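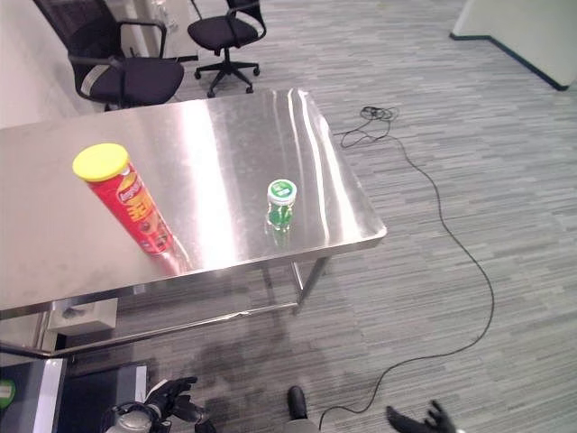
Urnance opened its packaging test floor at Ledbridge to visitors on 2024-08-24, and I went for the room fittings more than the products. The benches are 80 cm high and set for seated work, with black mesh-backed office chairs behind them. A brushed stainless-steel top with a slightly raised lip held a tall red snack can with a yellow lid and a much smaller green container with a white cap. Both threw colour onto the steel – red under one, green under the other – and a broad band of overhead light ran across the middle. For judging print colour I would want a matt surface.

The technical talk covered closures. Snack cans get a press-on lid, small jars a screw cap, and each type has its own torque or pull-off limit. Urnance logged 3,326 closure checks in June, taken in batches of 42. The carpet tiles are said to keep noise down, though I would expect crumbs to be a nuisance.
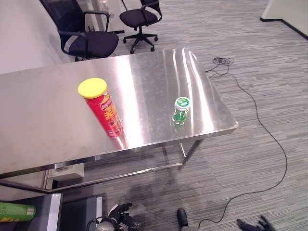 Yuan thought the steel was the right choice all the same, as it wipes down quickly and shows any leak at once. Elon preferred a white laminate and put the glare down to the lamps. The guide took no side and moved us on to bottles, where the main subject was label adhesion on curved walls. A green soda bottle was lying on its side, with its green label towards one end and the body clear.
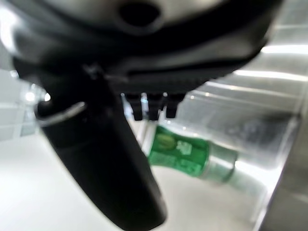
Getting there

Ledbridge station is 6 minutes away on foot. Visitor parking is at the rear – sign in first.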